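De: Freya Cheetham
Abril, 21h40
Assunto: Re: Prillex, aceito a oferta ou fico quieta?

Queridos todos,

Desculpem a demora, queria reler o prospecto com calma antes de responder (e com um chá ao lado, porque são páginas que não acabam mais!). A Dulce perguntou:

> Tenho 97 ações da Prillex desde a fusão com a Ashworth.
> Agora veio a carta da oferta de recompra e não sei se
> respondo, se ignoro, se vendo tudo na bolsa e pronto.
> Alguém da lista já passou por isso?

Passei, Dulce, com a Munelton, e lembro bem da aflição. A primeira coisa é que ficar quieta também é uma resposta: quem não envia o formulário continua acionista, com tudo o que já tinha.
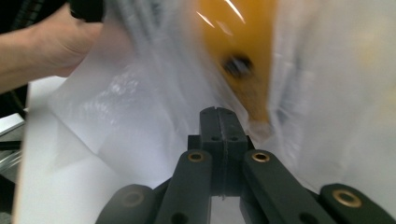
O que eu olharia com carinho é a cláusula de rateio, lá na página 23. Se muita gente aderir, a empresa compra só uma parte do que cada um ofereceu e devolve o resto. No meu caso, ofereci 2,668 ações da Munelton e aceitaram 1,388, e fiquei semanas com uma posição que não tinha planejado. Para lotes pequenos como o seu costuma haver preferência, mas confira se a carta fala nisso com todas as letras.

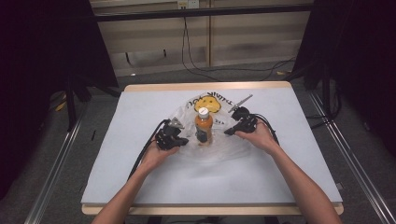 Garrafa de bebida e saco plástico com carinha amarela, sobre a mesa.

Outra coisinha: compare o preço da oferta já descontada a taxa da corretora. A minha cobrava por adesão e não por ação, o que num lote pequeno pesa bastante. A Vostura, que uso hoje, não cobra, só que pede o formulário uns dias antes do prazo oficial, e já vi gente perder a data por isso.

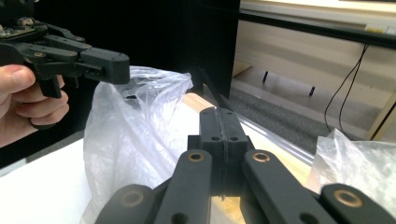 Quanto ao imposto, guarde o custo original de antes da fusão, com a proporção de troca usada na época. Se não achar o extrato, peça ao escriturador por escrito.

Se quiser, mande a carta para mim em privado que eu leio com todo o gosto.

Um abraço grande,
Freya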